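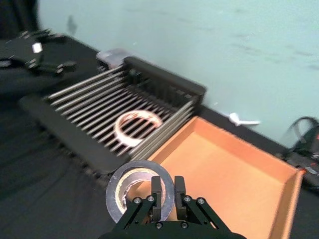
**Apolline Cordier** wrote:
> Normal wear and tear is whatever your landlord says it is until you ask for it in writing. Ask for it in writing.

I did ask, Apolline. Maillard Rentals sent me a PDF of the lease I already have, with one page sideways. They're holding $117 for "wall restoration" and another $30 for "misc." I lived there 19 months. I'd love to meet Misc.

**gwenael_l**
Devil's advocate: did you wash the walls before you left? Scuffs aren't wear and tear if they come off with dish soap. I rent out one unit, and I've charged for it.

**armelle_g** (original poster)
Washed the living room twice. For the record, what I think a person can reasonably do to a wall by living next to it is some grey smudging at chair height, a few darker marks where the furniture goes, and maybe a nick in the paint.
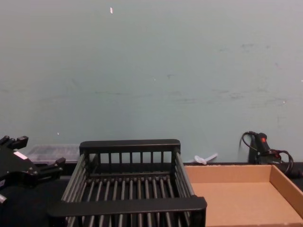 Paint also has a lifespan, and the paint in my place was old when I got there. The neighbor says it went up the August before the August before mine. If they were going to repaint anyway, I don't see why I'm buying the roller.

**gwenael_l**
"The neighbor says" is going to do great in small claims.

**Braulio Pacheco**
Gwenaël, you charged someone for soap. Sit down.

Armelle, ask for the itemized receipt. In my state they have to produce one. Mine was from a painter called Cletel, for an apartment on a different street.

**gwenael_l**
I charged for labor. The soap was free.

**agathe_ch**
Disagree with Braulio on going straight to receipts. Send your move-in checklist first. If it says "walls: fair" you're done.

**armelle_g**
Found it. It says "walls: yes."

**agathe_ch**
ok receipts

**armelle_g**
Letter went out certified, 26th April. Will update when Misc. replies.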